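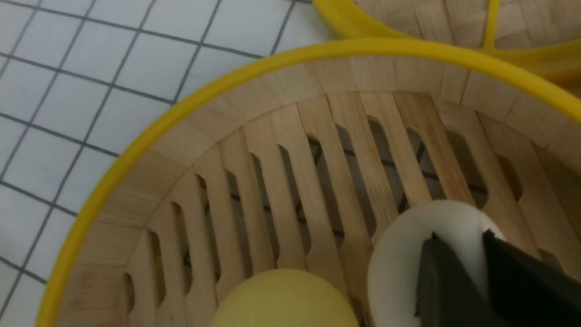

Which Dumpling Dough Holds Up Best in the Steam?
Final report, Food Science Project, Birnia Community College
October 8, 2022

We picked this topic because our whole group loves dumplings and none of us could make a wrapper that survived cooking. Store-bought ones are fine, but we wanted to find out what the water does to homemade dough. It turned into the most fun any of us have had in a class!

Background

Wheat flour has proteins that link up into gluten when they get wet and are kneaded. Hot water changes those proteins before they can link up well and also makes the starch soak up more liquid. That's why cookbooks tell you to use cold water for boiled dumplings and hot water for steamed ones. We wanted to test that advice ourselves, with the same flour and the same filling every time.

What we did

We used Kettani all-purpose flour from a single bag, 200 grams per batch. One dough was made with cold tap water, one with water just off the boil, and one with half of each (we called this one "the mix"). Every dough rested 40 minutes under a damp towel. The filling was cabbage, tofu and scallion, squeezed hard in a cloth so it wouldn't leak and spoil the results. We made 48 dumplings in all, the same number from each dough, and steamed them for 7 minutes on cabbage leaves.

Then we scored them for tears, stickiness and chew. Tears were easy to judge. Chew was a lot of arguing with our mouths full.

Results

Cold-water dough was the hardest to roll. It kept springing back, and the edges came out thick - two of us ended up with sore wrists. It hardly tore at all, but the pleats stayed tough. Hot-water dough rolled out like a dream and was lovely and soft, though it stuck to the leaves and tore the most when we lifted it. The mix was our favorite by far. It rolled almost as easily, and it tore only where we had overfilled it.

Problems

Our first try in February was a mess. The kitchen at Brarier Hall was freezing, the dough cooled too fast, and we left those results out. We also guessed at wrapper thickness the whole way through. A pasta machine would fix that, and we'd love to run it again with one, and maybe with rice flour added.

Sign up for the Plandness student newsletter! By continuing to use this site you agree to our use of cookies. Accept | Manage settings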